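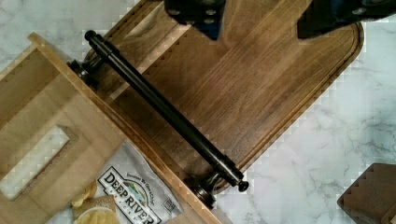 Wrist view, fingers open over the walnut board

Fault 2598 with gripper open, arm keeps moving
Gendow Forum > Arms and Grippers > Faults and Safety

slackbelt
9:12 AM
Jatley arm on a bench, Bevora two-finger gripper, everything driven through Gendow. The task is tabletop pick and place with household stuff. One of the items is a black metal rod with round base plates on its brackets, like a towel bar. It should get picked up by the rod and set down again.

What goes wrong: the arm comes down toward the rod, the gripper gets the close command, and it doesn't close. Gendow logs 2598 from the gripper driver. The arm doesn't know or doesn't care and runs the rest of the path with the fingers wide open. The first time it just lifted away with nothing. The last time it did the sideways part of the move low enough that one finger hit a base plate and shoved the whole rod along the board. I hit the e-stop.

No damage I can find. I'm at some 20 runs since the first fault and it has come up on several of them. It doesn't follow any pattern I can see.

Already tried:
new cable from the tool flange to the gripper
reinstalled the gripper driver
dropped arm speed to half
power cycled everything, more than once

The first post picture is from the wrist camera. Anyone had 2598 on a Bevora?

torque_not_included
9:40 AM
2598 is a timeout on the tool serial line. The driver sent a command and didn't get an answer back in time. It doesn't tell you whether the gripper got the command or not.

Which tool voltage are you running? Ours did that when somebody had set the flange to the low setting. It would report position all day long and then fall over the moment the motor drew current.

slackbelt
9:55 AM
High setting. I checked in the arm menu but I haven't put a meter on it.

torque_not_included
9:58 AM
Put a meter on it. The menu shows what you asked for.

greycable
10:21 AM
Look at the edges of things in that wrist picture. There are blocky steps along parts of where the board meets the marble. That's your video breaking up. If the camera and the gripper share a cable run down the arm, I would bet the run is bad and the gripper timeout is the same problem showing up in another place. Replacing the short cable at the flange wouldn't touch it.

pallet_jim_jam
10:34 AM
Or it's just compression. Wrist cameras look like that all the time. I've got months of footage with stair-stepped edges and no faults at all. I wouldn't go tearing the arm's dress pack apart over some pixels.

greycable
10:41 AM
Sure, could be. But it costs nothing to check. Log dropped frames and line up the time stamps with the 2598s. If they match, you know.

pallet_jim_jam
10:50 AM
Fair. I'd still do the meter first.

slackbelt
11:15 AM
They do share a run, the camera USB is strapped to the gripper extension the whole way from the elbow to the base. Camera is set to 30 fps. I'll turn on frame logging and post what I get.

More from the bench in the meantime. I left the side camera going for the whole session. 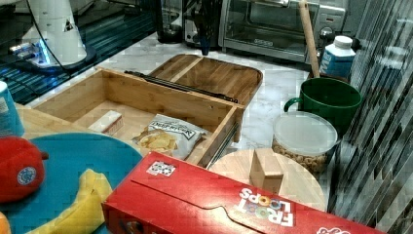
Side camera, same bench, arm base at upper left

slackbelt
11:17 AM
Base light is blue in the side view, which on our Jatley means it thinks it's running normally. It stays blue through the fault too. I was expecting some other color when a tool drops out.

ohm_sweet_ohm
11:32 AM
It won't change. The base light follows the arm controller only. A third-party gripper timing out over the tool line is not an arm fault as far as Jatley is concerned.

For me the real problem in this thread is not the cable. Your gripper failed and the arm kept going. Cables fail. If the program can send a close, get no answer and then move anyway, you will be back here with another fault number. What does your program do between the close and the lift?

slackbelt
11:44 AM
Waits 2 seconds and moves.

ohm_sweet_ohm
11:45 AM
So there's no check.

slackbelt
11:47 AM
No check. It was written that way when we got the gripper and it always worked.

ohm_sweet_ohm
11:58 AM
Replace the wait with a read of finger position and the object detected bit. Lift only if both came back fresh. If you get a stale value or no value, stop the arm where it is and raise a fault the operator has to clear. Don't let it retry on its own.

benchrat_north
12:20 PM
I don't agree with stopping where it is. We did that and ended up with an arm parked in the middle of the items with fingers half around something, and then people reach in to free it. I'd rather have it go straight up to a safe height at slow speed and stop there.

ohm_sweet_ohm
12:31 PM
You don't know what the gripper is holding at that point. Lost comms means you lost the position too. If it did close and you go straight up, you may be carrying a metal rod by one end, or a finger could be hooked under a bracket. Then you drag the board or whatever else is touching it.

benchrat_north
12:39 PM
Slow and with a force limit on. If it snags, it stops. We set ours to 20 N over the tool weight and it has been fine.

ohm_sweet_ohm
12:44 PM
"It has been fine" is what the OP had with the wait timer. I'd want a person to look before anything moves. Put the jog pendant where they can get to it so they aren't tempted to reach in.

torque_not_included
12:50 PM
Both of you have a point and it depends on the cell. With a crowded counter like the side picture I'd lean toward stop in place. There's a mug and a carton and a canister on one side and the open wooden box in the middle. Plenty to catch.

pallet_jim_jam
1:06 PM
Was anyone near the bench when it shoved the rod?

slackbelt
1:10 PM
I was the only one, standing at the desk with the e-stop in my hand. We do have people swapping items between runs, though. The arm is in pause for that, drives on.

pallet_jim_jam
1:13 PM
Pause is not a safe state for hands in there. Please use the safeguard stop.

greycable
1:15 PM
Seconding that.

slackbelt
1:22 PM
OK. We have a Khalaf safety relay on the e-stop circuit with a spare channel. I can put a switch on it for item changes. Is the safeguard input on the Jatley dual channel? I don't have the manual in front of me.

ohm_sweet_ohm
1:29 PM
Yes, dual. Don't bridge it to a single contact. And check that the relay outputs really are free before you trust "spare channel", I've seen those used up by a lamp somebody added.

slackbelt
3:48 PM
Results.

Meter at the flange: correct voltage with the gripper idle. Correct with the gripper closing on a block too, arm in the home pose. So the supply looks OK.

Frame log: left the arm in home, ran open and close over and over, no dropped frames and no 2598. Then I ran only the reach down to the board with nothing in the way. Got dropped frames near the bottom of the reach, and 2598 twice at the same time stamps.

Then I held the arm low and wiggled the bundle at the elbow by hand (drives off, brakes on, gripper powered separately). Could make it fault whenever I wanted.

greycable
3:55 PM
There you go. Cut the straps at the elbow and look for a flat spot.

slackbelt
4:30 PM
Found it. The extension was strapped too tight on the inside of the elbow, jacket cracked and the shield broken. The USB next to it is pinched but not split. I'm replacing both.

pallet_jim_jam
4:36 PM
I'll take the loss on the pixels. I'd still say most blocky wrist video is just compression, and his might be too even with the new cable in.

slackbelt
4:41 PM
Could well be. I'll compare once it's back together.

benchrat_north
4:52 PM
Leave a loop at the elbow this time, and strap it with the arm at full reach so you can see how much it pulls. Hook and loop, no zip ties.

ohm_sweet_ohm
5:03 PM
And the check before the lift?

slackbelt
5:20 PM
In. Finger position and the detect bit, both have to be newer than the close command or the arm stops. I went with stop in place. Tested it by pulling the gripper connector at the flange mid-cycle with an empty board and it stopped before the lift every time. Task stays off until the cables are in and the safeguard switch is wired.

torque_not_included
5:34 PM
Try pulling the connector after the lift as well. Different branch in the program.

slackbelt
5:41 PM
Good point, it does not check after the lift. Adding it to the list for tomorrow.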